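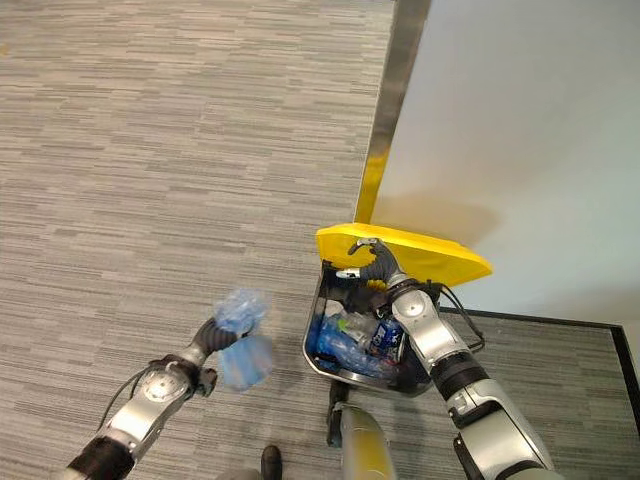

Last changed: Tuesday, 4:10 p.m., by Á. Heffernan

Pretora trash cell: maintenance meeting, August
Minutes

Present: Áine Heffernan (chair, minutes), cell operator, controls, Sorkari field service (by phone)
Apologies: purchasing

1. Minutes of the previous meeting
Accepted with one correction. Under item 4, "left elbow" should read "left wrist."

2. Cell status
The arm counter stood at 1742 cycles when the cell was shut down for service. Both arms are in use for the bin task: the right gripper holds the lid open, the left handles the bag. No change to this split is planned before the next service.

3. Left arm cable
The loop on the left arm has been working out of its clip. Field service asked for the slack to be measured with the arm fully extended and again with it folded. The operator has only the extended figure. To be completed before the clip is replaced. The outer cable on the right forearm was checked at the same time and left as it is.

4. Right gripper, lid hold
The hold drifts after a long wait. Controls found that the holding force had been left at the value used for the previous bin. It was reset and the lid position taught again. The log shows 156 lid holds with the new value and 5 re-grips. Controls considers this acceptable; the chair would like to see another week of logs first. Item stays open.

5. Bag pick, wrist camera
Discussion of exposure. With the arm moving, the floor smears and the bag film throws glare, but the knot can still be made out. Controls proposed taking the knot position from a still pose above the wastebasket and ignoring images taken during the move. Agreed. A pause of 300 ms is to be added before the gripper closes.

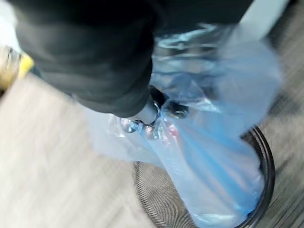

Fig. 2. Wrist camera view, gripper closed on the bag knot over the mesh wastebasket.

Field service asked if the finger pads had been cleaned before the last run. There is no entry in the book. Pads are to be wiped at the start of each shift and the entry initialed.

6. Spare parts
Britinari has quoted for one set of finger pads and two cable clips. The Yoshida torque driver is back from calibration and is in the second drawer of the tool cart. The old driver is tagged and must not be used on the wrist screws.

7. Restart after service
Order agreed: home both arms, check wrist camera alignment, run the lid hold with no bag, then the full task at reduced speed. The operator stays at the stop button for the reduced-speed run.

Actions
Operator: measure cable slack, folded. Start pad cleaning entries.
Controls: add the pause, switch knot detection to the still pose, export lid hold logs.
Sorkari: send the current clip drawing.
Heffernan: order pads and clips, update the restart sheet on the cell door.

Next meeting Tuesday, 9:30 a.m., at the cell.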